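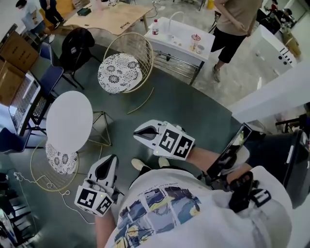 White tee, panel print in blue, navy and yellow.

New from the studio: Primo is back from the binder

Well, it finally arrived. Those of you who have been getting this newsletter since the winter will remember me going on about a book called Primo, and then going on about it again, and then going a bit quiet in spring when the first proofs came back with every grey in them leaning green. The boxes landed on Wednesday and I have been opening one, putting the lid back on, making a cup of tea and opening it again ever since.

For newer readers (hello, there are a lot of you after the open studio!), Primo is a book of photographs and typography made over two years along the rail line into Storuvton. The line runs 378 kilometres from the coast, and I rode it end to end more times than is sensible, usually in the second carriage, usually on the left side going out and the right side coming home, so that I was always looking at the same paddocks and grain sheds and the same backs of houses. The pictures are mostly of signs. Station boards, hand-painted prices, arrows that have been painted over and repainted slightly further along, the old enamel numbers on the siding posts. There are 42 of them in the finished book. It was a good deal more than that at one stage, and I want to tell you a little about how it came down, as that was the part I enjoyed most and also the part I was worst at.

I come from layout. I have always been happier moving other people's pictures about than choosing between my own, and for a long while I had the whole lot pinned up in the hallway in the order I had taken them, which made for a very long and very faithful and frankly rather dull walk to the bathroom. Lalta, who published the book and have been patient beyond anything I deserve, suggested I take them all down and put them back up by colour. I grumbled for a week and then did it on a rainy afternoon. All the creams went at one end, then the railway reds, then a patch of that faded swimming-pool blue that seems to have been the only paint for sale in Storuvton for thirty years, and suddenly there were pictures sitting next to each other that had been shot a hundred stations apart and looked like cousins. A lot of favourites dropped out at that point. The big water tower went, and so did the café window with the upside-down S, which I still miss and have put up in my kitchen.

The lettering in the book is all drawn from the signs themselves. I started by tracing and found that the tracings looked dead on the page, so I put the tracings in a drawer and drew the letters again from memory, on the train, with a marker that was a little too fat for the job. The wobble you'll see in the chapter numbers is partly me and partly the bit of track past the second river crossing. I did tidy the spacing later at the desk. I am not made of stone.

Now, paper. I know some of you skip this bit and some of you only read this bit. The text block is an uncoated stock with a fair bit of tooth, warm white, and it drinks ink, so the blacks are soft and you won't get that hard shine you see in most photo books. The first round of proofs was on something smoother and I couldn't love it. Van Damme did the binding, which is sewn with an exposed spine under a loose jacket, so it opens properly flat and you can leave it lying on the table at whatever spread you like. They also talked me out of the foil on the cover. I was very attached to the foil. The cover is now plain, with the title pressed into the board with no ink at all, and you have to tilt it to the window to read it. Thank you, Van Damme, you were quite right, and I'm sorry about the tone of that second email.

The jacket unfolds into a poster with the whole line drawn on the back, every station in its own lettering, including the three where the train doesn't stop any more. Please do take it off and stick it up. I have had people tell me they couldn't bear to, and I understand that, I have a shelf of books I have never dared to bend, but it was made to be on a wall and it folds back up without complaint.

We printed 210 copies. A few are set aside for the libraries along the line, one each, and I'm taking those up by train myself in January, with a stop at each town that has a branch open that day. If you live up that way and see someone wrestling a wheeled suitcase down the platform steps, come and say hello, and if you know which of the bakeries in Storuvton is the good one then I would be very glad of the advice. I have had two conflicting reports.

The rest are for sale at $40 plus postage, through the studio or directly from Lalta, same price either way. Newsletter readers get first go until the end of the month and after that it'll be on the general shop page. Just reply to this email with your name and postal address and I'll send a payment link back, normally the same evening. If you want it signed, say so, and if you want it signed to somebody please spell their name out for me very carefully. I learned that one the hard way with the last book.

There will be a small hanging of the prints as well, in the front room of the studio, up for three weeks from the start of next month. Afternoons only, two until six, and closed Mondays. It isn't the whole book, there isn't the wall for it, but all of the blue ones are in and so are the two long station boards, which needed a frame so wide that it had to come in through the window. The original marker drawings will be in the plan chest. Pull the drawers out and have a look, that's what they're for, only push the bottom one in gently as it sticks.

Next time I'll write something about the risograph, which has developed a squeak, and about the calendar, which several of you have asked for and which I promise is started. The January page is done, at any rate.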